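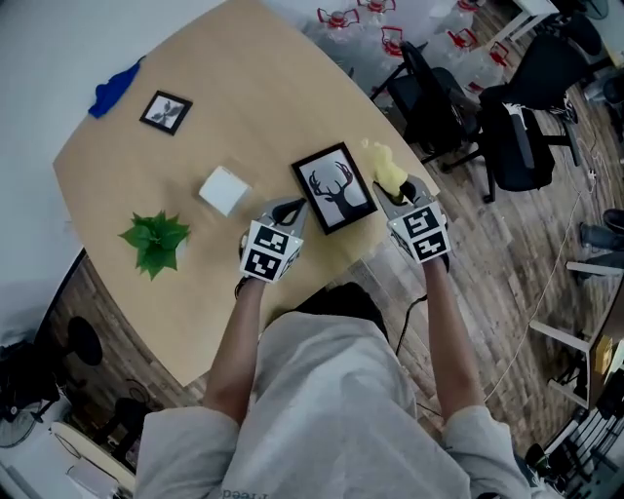 Rukhsana Yousafzai wrote to ask whether she really has to take everything off the table before she wipes it, as she has three plants and a great many photographs and it takes her half the morning.

Well, Rukhsana, no, you don't! Shift things along as you go, clean the patch you've uncovered, and shift them back. I've done mine that way for years (the table came from Sosell with a wobble, and I love it dearly).

## Sponge cloth or ordinary cloth?

I like a yellow sponge cloth for the wiping and a blue one kept by for drying. Any colours will do, of course, so long as you remember which is which. Wring the first one out well, then once more for luck.

## What about framed pictures?

Lay them flat while you work, so they can't topple, and never spray the glass directly. Put a little on the cloth instead, or it creeps in under the edge and marks the print. I lost a rather nice fern that way.

## And the plant pots?

Lift the pot and look underneath, as that's where the rings start. A saucer helps enormously. Broad leaves gather dust too, and they like a gentle wipe while you're there.

## How often should I polish a wooden table?

Samuele Parisi polishes his every 7 days, bless him, and I think that's too much. Twice a year suits most of us, with a damp wipe in between whenever the crumbs get the better of you.

Last updated 12 March 2024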